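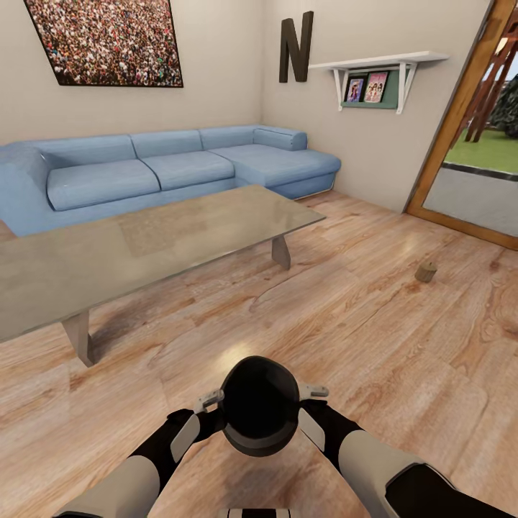

*A living room with a glass-topped coffee table on a light wooden floor.*

The man from Chidiac Interiors has been styling houses for sale in Pistcombe for 11 years, and he wants it known that he doesn't believe in half of it. He asked me to leave his name out, as he still has to work with the local agents.

"They'll tell you staging adds seven per cent," he says. "Seven per cent of what? You only sell the place once. There's no other version of the sale to compare it with."

I put it to him that he charges for the service all the same. He does, and he's relaxed on the point. A two-bedroom unit takes his crew a day to fit out, and the furniture stays until settlement or until the vendor gets sick of paying the hire. Most of it comes out of a shared warehouse run by Zevov, so the same grey couch can turn up in two open homes on one street. He reckons buyers have started to notice. I'm less sure; I've been to a lot of inspections and couldn't pick one couch from another.

What he will defend is taking things away. "Get the third armchair out. Get the treadmill out. I'd do that for free if they'd let me." He is also fond of glass coffee tables in small lounges, on the old theory that the eye goes straight through to the floor. Does it work? "It photographs all right," he says, after a pause. "You'll be wiping fingerprints off it all day."

He has less patience for scent. One agency had him put out diffusers in every bathroom last December -- fig, mostly -- and he says the only comment he heard was from a woman asking what they were covering up. I'd have asked the same thing.

The agents, naturally, see it differently. The brochure from Jenumov Realty, which he keeps in the ute, promises that styled homes sell "up to 100 per cent faster". He has asked them twice where the figure came from and is still waiting.

So would he stage his own place? He laughs at that. He'd paint the hallway, he says, fix the side gate, and mow the lawn the night before. Then he'd ring Zevov for a couch, "because the neighbours will have one."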